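Section 4: Setting up your first reading circle

Welcome to the part of the Ceter guide we most enjoy! By now you have signed in, picked a circle name and chosen your book from the Wusow shelf. Setting up the circle itself takes one evening at most, and then the reading can begin.

Before you start
You will need your member code (36 characters, so do copy and paste it), the title you have chosen and the names of at least 2 other readers. Circles work best with people who don't all think alike, so be brave with your invitations.

4.1 Creating the circle

1. Open My Circles and choose New.
2. Paste in your member code and press Confirm.
3. Type the title of the book. If several editions come up, pick the one most of your readers own. Our launch title, Orakzai, has an old edition from 1976 and a newer one with a long foreword, and the page numbers do not match.
4. Choose a meeting day. Thursday is filled in for you, but any day will do.
5. Press Save. Your circle now has its own page - lovely, isn't it?

Note: Long books are split into parts for you. A 739-page biography can look frightening on the shelf and feel quite friendly once it is in weekly pieces.

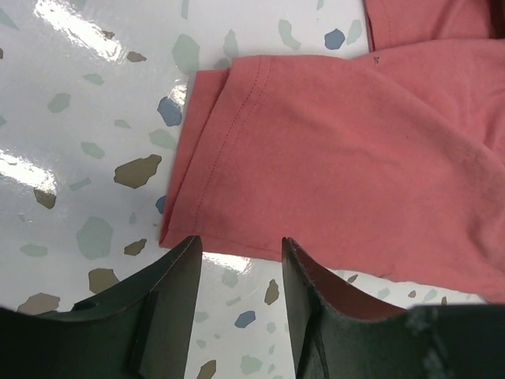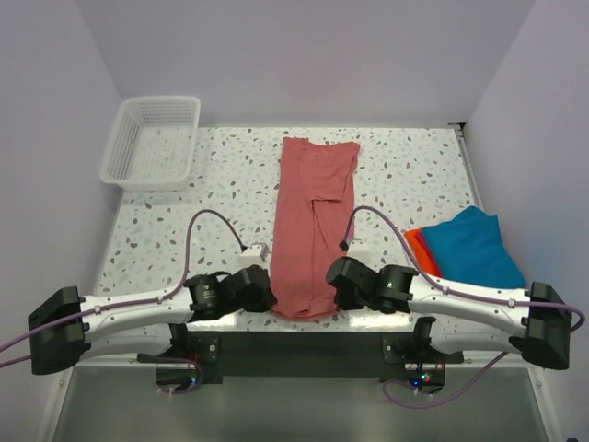 Pink garment on a speckled white tabletop, two views.

4.2 Choosing your questions

Every title comes with a set of discussion questions written by Marius Barbu and the Fekummont readers' team. They are wonderful at getting quiet people talking, and you can mix them with your own.

1. On the circle page, open Questions.
2. Tick the ones you like. Four or five will fill an hour very happily.
3. To write your own, choose Add and type it in the box. Open questions ("When did you last speak up at work, and what did it cost you?") go much further than ones with a yes or no answer.
4. Drag the questions into order, with a gentle one first.
5. Press Share to send them to your readers.

Caution: Once shared, a question cannot be edited. You can remove it and add a new version, but any replies to the old one will be lost.

4.3 Sharing the lead

Do try this one! Ceter lets you pass the lead to a different reader each week, and people who swear they could never run a meeting often turn out to be splendid at it.

1. Open Readers and choose a name.
2. Switch on Lead this week.
3. Add a short message if you like, then press Send.

The new lead can change the order of the questions and the start time, but cannot remove readers or close the circle. The lead passes back to you at midnight after the meeting. To hand it on for longer, see Section 6.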